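Search this site Enter keywords Go

The quiet hour at Tovar

March 2021

Vimala Kaimal has kept the meditation room at Tovar open for most of her working life. It has 30 cushions, a brass bell and no clergy. People of any faith come, and a fair number with none.

The hour has no teaching in it. Kaimal rings the bell, everyone sits, and she rings it again. Jacinto Rosales, a retired bus driver, started coming in July after his brother died. He had stopped going to Mass years earlier and says he still can't tell whether he prays in there or just breathes.

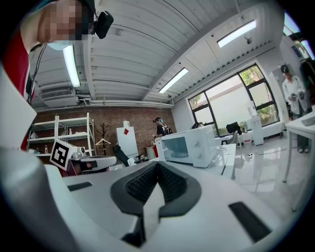

Attention is the part newcomers find hardest. Kaimal tells them to choose one small thing and stay with it, such as the breath or the weight of the hands. Most of us know the feeling from ordinary tasks. Someone leaning in close over a tool, with a device on their head and their face near the work, has the posture she means. She asks people to bring that to sitting still.

Róisín Cronin, who trained with her, now runs a second group at Skoron. It meets in the evening and tea is served afterwards.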